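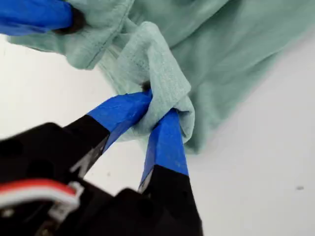
Tenano: a small collection of crumpled cloths

Hi! You've found the README for Tenano, version 2. It's a set of short clips of cloths on a white table, in every state between flat and hopeless heap, with labels for the parts of the cloth I care about (hems, corners, flaps, pinched folds, peaks). I started it because I wanted to look at plain household fabric for a long time and write down what it does, and then I couldn't stop.

If you used version 1, please throw it out. The corner labels in it were a mess and that was my fault.

What you get

There are 913 clips, each with one label file of the same name. 182 of those are held out for testing and live in their own folder, so please don't train on them. The split is by cloth and by session, which means you won't find the same heap on both sides.

The labels are plain text, one line per thing labeled. A line starts with the kind (hem, corner, flap, pinch, peak), then the start time and end time, then how sure the labeler was. We only used "sure" and "not sure". I tried a five-step scale for a while and it was miserable, everybody just picked the middle.
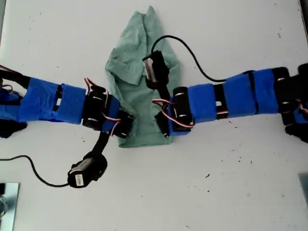 Green cloth on the white table, with a loose pointed corner at the top.

About the cloths

Nothing fancy, all of it the kind of thing you'd dry a pan with. There are 16 in the full set, in plain colors, and I left out anything with a print on it (stripes are lovely but they give the folds away, so they're going in a separate set called Kavetti when I get to it). Hemmed edges matter a lot here! A stitched hem is stiffer than the middle of the cloth, so it holds a line when the rest has slumped, and a lot of the time it's the only way to tell which way a fold is running.

I didn't iron anything. Old creases stay in, and you'll see them come back in the same spot from clip to clip if you follow one cloth long enough. Little specks on the tabletop stay in too.

How I label a pinch

A pinch starts when a bit of fabric is held from two sides and ends when it's let go. If the cloth is only being pushed or pressed, leave it alone. Two pinches close together get two lines, even when they share a fold. I went back and forth on that one with Junhao Liang for most of June, and he was right, so that's the rule.
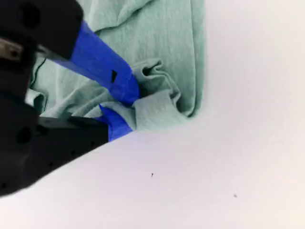 Petro Sirko

Peaks are harder. A peak is any place where the cloth stands up off the table and comes to a tip, and the trouble is that a green cloth in soft light has all these pale ridges that look taller than they are. When I can't tell, I go by the shadow next to it, and if that doesn't settle it I mark it "not sure" and move on. Twisted peaks count as peaks. I don't have a separate label for the twist yet, though I'd love one, because a heap with a twist in the middle

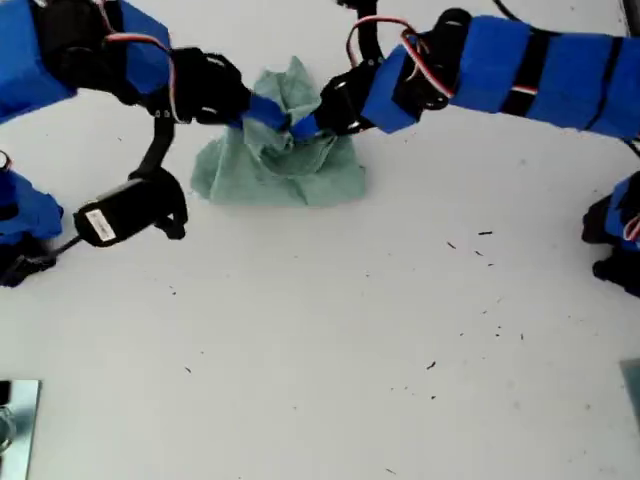
comes apart very differently from one that's simply been dropped, and right now the two get the same line in the file.

Known problems

Flap and corner overlap more than I'd like. Where a corner is folded over on itself, one labeler will write flap and the other will write corner, and both are fair. Treat them as one class if it hurts your numbers.

The palest cloths wash out against the tabletop in the afternoon clips. I kept them.

Label fixes are very welcome, send the clip name and the line you'd change.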